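Second progress report, Gundevcombe tabletop automation grant
29 November 2022
To: Corinne Rosenthal

Hi Corinne,

You asked for the money first this time and the stories after, so I'll try to behave! The equipment line stands at $3,369 unspent, which is a bit healthier than I expected when we spoke at the start of November. Most of that is the second set of gripper fingers we decided not to order, plus a shipping refund from Prukska that I'd honestly given up on. Everything else we've bought is on the spreadsheet you already have, and I've added a tab for the things we want next.

The big question in your last email was whether we really need to buy anything more for the cup station before spring, or whether we should just keep running with what we've got. My answer is yes, we do, but less than I asked for in the summer, and in a different order. Let me walk you through how I got there (bring coffee).

When we wrote the original plan we assumed the arms would be the weak spot. I had a whole paragraph about spare motors. So far the motors have been fine and the fingers have eaten up nearly all my attention. The cups we chose have a bit of give to them, and they taper, so a pair of straight jaws closing on a slanted wall doesn't meet it squarely. Pick one up by the rim and life is easy. Take hold of one that's lying on its side and the jaws have a curved, sloping surface to deal with, with the rest of the clutter close by - the clear container, the chalk, the other cups. 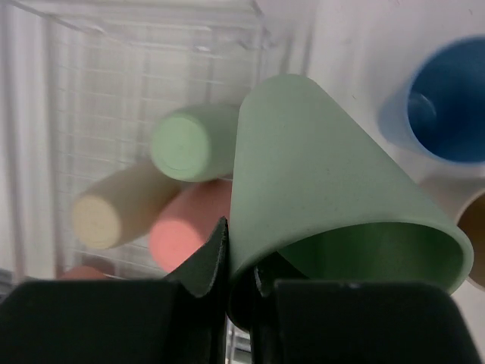 Stoyanova wrote back on the draft of this section that softer pads would buy us more than new fingers ever could, and that I should stop pricing whole assemblies until we'd tried a sheet of pad material on the ones we have. Fair enough. I'd put $600 in the draft for a replacement pair, and I've taken it out. What I've put in instead is a small allowance for pad material in a few different thicknesses, which we can cut to size ourselves. If the pads turn out to be a dead end I'll come back to you with the finger quote, and I promise not to say I told you so to anybody.

The other thing I learned from going through our notes is that we've been under-budgeting for the boring stuff. Cups, trays, chalk, containers, zip ties, cable clips. I lumped all of it into "consumables" and gave it a number that I now think I made up on a train. None of it is expensive, but running out holds up a session just as surely as a dead motor does, and I'd much rather have a box of spares on the shelf than be driving across town for one cup in the right shade of green. Color matters to us more than you'd think. We ask for objects by color in the task list, so a substitute that's a shade off means rewriting the instructions, and then the older sessions don't line up with the newer ones.

So I'd like to split that line in two. One half would be objects, meaning anything the arms handle. The other would be fittings, meaning anything that holds the station together or keeps the wiring where it belongs. I've been keeping them apart in my own notebook this month and it's already easier to see where the money goes.

On to the layout, which ties in to your question about whether 2 arms is the right number for this station. I know the review panel wondered about dropping to one and putting the savings into a second table. I thought hard about it, I really did. What keeps bringing me back to the pair is reach. The cups sit together on the right and the tray sits in the middle, and I like having one gripper over by the cups while the other is over the tray. A single arm could be asked to do the whole job, but then we'd be planning a different project from the one you funded. We've settled on 10 cups as the standard set for the sorting task, and that's the number I've used for every cost in the new tab.
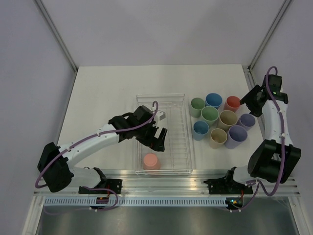 With that many cups as the standard, a full duplicate set makes sense, and so does a second clear tray with the grid floor. I'd also like two spare cables for each arm. The cables have to follow every bend and they loop around quite a bit, and I don't want to find out how long they last by having one go in the middle of a session. Ornano has quoted us for cables and clips together, with the price good through the end of the year. Prukska came in lower on the cables alone but couldn't match the length we need on the left side, so I'm leaning toward Ornano unless you have a rule about single quotes that I've forgotten.

A few things I've moved down the list. The taller side walls can wait. So can the extra lighting - the table is evenly lit as it stands, and I was mostly asking for lamps out of habit from the old room. The second camera mount I've left in, but marked as optional. I've also dropped the fancy storage cabinet completely (sorry to whoever was excited about the cabinet, I think it was only me).

Where I could use your help:

Please let me know if we can carry the unspent equipment money into the next period without a formal amendment. The whole new list fits inside it, so I'm not asking for anything on top.

Please check that splitting the consumables line is okay with your finance people. If they'd like it kept as one line in the official budget, I can track the two halves on our side and send them along with each report.

And if you could confirm the Ornano order by email, I can get it placed while the quote still holds. Delivery to Gundevcombe has been slow lately and I'd like the cables here before we start the longer sessions.

I haven't said much about results because those go in the technical report, and that one is still missing two of its tables. I'll send it separately. You're also very welcome to come by and watch a session, just give me a day's warning so I can clear a chair.

Thanks as always for reading all the way down!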